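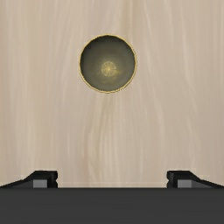

Gandstead to get a community kitchen in the old Vullari bakery

29 August 2019

The old Vullari bakery on the corner of Gandstead's market square, shuttered since the family retired, is to reopen next March as a community kitchen, and a good many people in town will be glad to know that the bread ovens are staying put.

The Samine Trust, which has run cooking classes out of a church basement for years and has long since outgrown it, signed the lease on the building this week. The trust plans to offer a daily lunch at whatever price diners can manage, evening classes for anyone who wants to learn, and a few hours each week when local bakers and jam makers can rent the space to cook for the farmers' market.

More than 3,000 residents filled out the trust's survey last spring, which is a fine showing for a town this size, and the answers made for pleasant reading. People asked for soup, first and foremost. They asked for a table where someone eating alone could sit down next to someone else without feeling awkward about it, and for classes that start late enough for parents to get home and feed their own children first. One writer filled both sides of the page with a plea for rye bread the way the Vullaris used to make it, with caraway, and the trust says the family has agreed to share the recipe.

The dining room will seat 56, most of them at long tables running the length of what used to be the shop floor. The front counter will stay as well, scratches and all, along with the brass bell over the door – although that will need a new spring before it rings again.

Work on the building begins next month. The roof over the back room has to be replaced, and the wiring dates from a time when a bakery needed little more than a few lamps and a radio. The contractor, Kushwaha Builders, has worked on several older properties around the square and expects to have the heavy jobs finished before the worst of the winter sets in. The sidewalk on the market side will be narrowed for part of that time, but the bus stop will not move.

The trust is also asking for donations of kitchen goods in good condition. Large stockpots, mixing bowls, baking sheets and serving spoons are the most useful, and plates and cups are welcome whether or not they match. Small appliances can't be accepted, as there is nowhere to have them tested. Donations can be left at the library's side entrance during opening hours, and the staff there will be happy to help carry anything heavy in from the car.

Lunch will be served six days a week once the kitchen opens, with evening classes on 3 of those days to begin with. A list of the first classes, with bread, pickling and simple suppers among them, will be posted at the library and in the bakery window after the holidays, and sign-up sheets will go out at the same time.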